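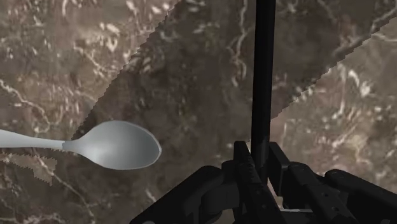

Aqeel Pirzada wrote in October 2023:

> We see the same false "object held" on our side after the update of
> Khattak. The fingers close next to a thin handle, the monitor says
> held = true, and the arm goes up with nothing. With thick objects it
> never happens. I have set the minimum width to zero because without
> this the thin tools are always refused. Is this the wrong thing to do?
> And is it dangerous on the real arm, or only annoying?

Dear Aqeel, dear all,

I think yes to the first question, and I am afraid also yes to the second. I had the same setting as you until last month and I would like to tell what happened, so that other people can check their own configuration.

In Khattak the decision "held" is made from two values: the distance between the fingers, and the motor current after the closing has stopped. Before the May release both had to be true. Since then, if the minimum width is zero, the width test is skipped completely and only the current is used. This is written in the release notes, but in one short line under "other changes", and I did not understand it when I read it. The current also rises when the fingers press against each other. So an empty gripper, fully closed, looks exactly like a gripper which holds something hard.

I ran the kitchen counter set from Clavach with this setting, 139 runs in total, always with thin-handled tools. In 7 of them the monitor reported an object when the fingers were empty. It is not a big number, and our summary page did not show it at all, for the reason that Bivov counts a grasp as good when the monitor says so. I found them only by looking at the position of the tool at the end of each run. Please do not trust the success rate of the planner if it comes from the same flag which you want to test.

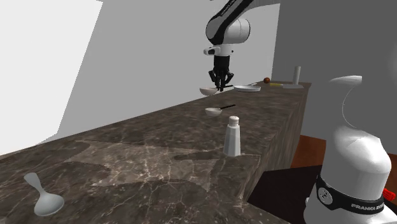 What the planner does after a false "held" is the part that worries me more. Bivov goes into the carrying mode, and in this mode it adds the shape of the tool to the hand and removes the same tool from the list of obstacles. If the tool is in reality still lying in a bowl, the planner believes that the place is free. On a counter like this one, with a thin black handle reaching from behind the fingertips towards the white dish, the arm can then push sideways through a handle which it thinks it is carrying. In one run it did this and the bowl was dragged along until it fell over the edge. The planner gave no warning, and the log was completely green.

In simulation it costs only the time to read the logs. On the real arm at Wanel we had a similar case two weeks later. The gripper closed beside the handle of a ladle, the monitor said held, and the arm moved the ladle and the pot under it against the side wall of the cell. The collision stop of the arm worked as it should and the door was closed, so no person was in danger. But the pot was metal and the finger pads had to be replaced. With the door open in manual mode, and a colleague putting objects in place, I would not like to think about it.

What I changed:

The minimum width is now 4 mm for all tools which are thicker than this. For the thinner ones I made a separate profile and I do not use zero. I take the measured thickness of the handle and subtract a small margin. You must first calibrate the closed position, otherwise the margin has no sense. Our gripper had drifted more after the change of pads than I expected.

After each lift the arm now waits at a low height and compares the weight at the wrist with the value before the grasp. For a light plastic stick this test is weak, so I do not use it alone.

The tool is not removed from the obstacle list until both tests have passed. In Bivov this is the option "late attach". It is off by default — I believe it should be on, and I have opened a ticket.

If the two tests disagree for more than 5 seconds, the arm stops and waits for the operator. Before, it repeated the grasp by itself, sometimes many times, and each time pushed the tool a little further.

With these settings I repeated the same runs and had no false report. I do not say that the problem is solved, as the handles were all straight and I have not tried curved ones.

Aqeel, two questions from my side. Do you still have the raw current values, or only the flag? And did you change the closing force at the same time as the width? In my logs the false reports came mostly with the higher force, but I changed both on the same day, which was a mistake, and now I cannot separate the two effects.

Until there is a correction in Khattak, I would ask everybody who has the width at zero on real hardware to put it back, and to keep the door closed during automatic grasping also for short tests.

I can send my profile file to the list if there is interest. It still has the names of our own tools in it and I need to clean it first.

Kind regards,
M.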